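How do I get water rings off an old wood tabletop?

Asked by Gerrit Kekana, 2021-11-09

The table is 18 years old and has a glossy finish. White rings showed up in January and furniture polish did nothing.
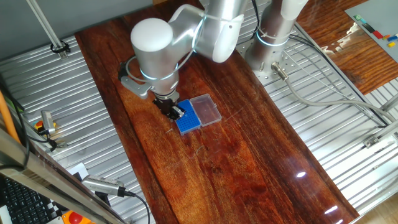
Blue tip rack on a reddish-brown tabletop

Answer 1
Try a warm iron over a cotton cloth, 5 seconds at a time – no steam. Took me 40 minutes for one table.

Answer 2
mayonnaise overnight

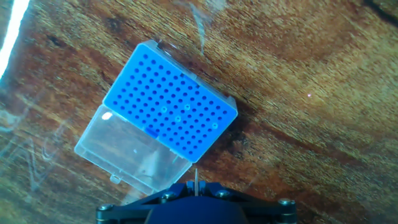 Do dark rings come out the same way?
Dark rings have gone through the finish into the wood, so you will need to strip that spot and use a wood bleach.

1,341 views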